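Drurkora HG-3 Hand-Held Parallel Gripper
Work practice and acceptance notes, revised January 2021

The HG-3 is a two-jaw, hand-operated gripper for teaching pick-and-place tasks. It is supplied singly or as a pair. Sites that follow the Mrema bench practice can use the settings below without changes.

Before use
Check that both pads sit square and that the pad screws are flush. Open and close the jaws 30 times with no load. Replace a bushing if the arm shows side play at the pivot. Pads are replaced in pairs — never one side alone.

Bench layout
Keep a clear margin of 13 cm between the work object and any table edge. Objects with handle openings are placed so that at least one opening faces the operator or the side of approach. Cable holes stay uncovered and outside the grip path.

Approach
Start each grip with the jaws fully open. Hold for three seconds before closing. Do not push an object with the outer face of a pad. When two grippers share a bench, one stays still while the other closes.

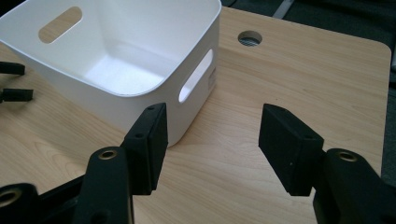
HG-3 jaws open over the bench, with a white plastic bin beside them.

Records
Log pad changes by serial number and keep the log for seven years. Questions on the practice go to Intan Lau, Drurkora product safety.

Spare parts: pad pair, bushing set, pad screws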